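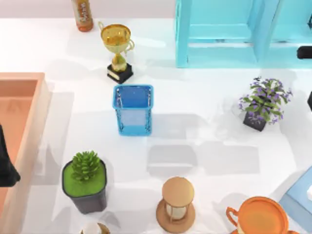
4.3 Failure Analysis: Late Retraction of the Left Arm

The most serious fault in the simulated trials concerned the left arm of the Josetti controller. In 2,160 episodes on the Grirkura tabletop task set, the arm was at times still at the tray when the planner recorded it as fully withdrawn. Crowded layouts were the hardest to plan for. With a trophy, a mesh pen holder, an hourglass and two potted plants on the same table, the planner had few clear paths for either arm, and an error in the stored arm position could place a gripper in the way of the next motion. The fault was first noted by Tamara Dmytriv during a review of the March logs.

The cause was traced to the release check. The controller marked an arm as "home" once the retract command had been accepted, and it did not wait for the joint readings to confirm the motion. When the two arms were given commands close together, the left arm's command could remain in the queue for up to seven control steps. During that time the right arm was permitted to enter the shared zone.

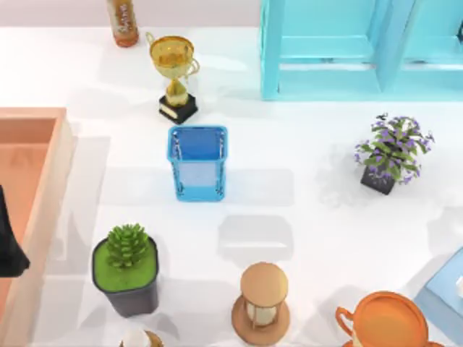 Contact between the arms followed in five episodes. In two of these the simulated wrist force passed the stop limit, and the run ended without a safe hold - the motors were switched off with the arm raised. On hardware, this behavior would allow the arm to drop onto the table. We therefore class the fault as a safety matter, although no physical equipment was involved.

Figure 4. Views from the simulated workspace used in the fault study.

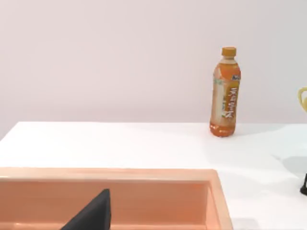

A second problem made the first harder to detect. The Flindia monitor judges arm clearance from camera views alone, and a single view may hold very little of the arm. In the lower view of Figure 4, only the upper part of one dark finger can be seen in front of the tray, while the bottle stands in plain sight farther back. The monitor's size threshold rejected small arm regions of this kind as noise and reported the zone as clear. Gopinath Warrier repeated the check with the threshold removed, and the monitor then raised a warning in all five contact episodes.

Two changes were made. The release check now reads joint positions directly, and the monitor may no longer overrule a joint reading that places an arm inside the shared zone. Results with the revised controller under the Negi test plan are given in Section 5.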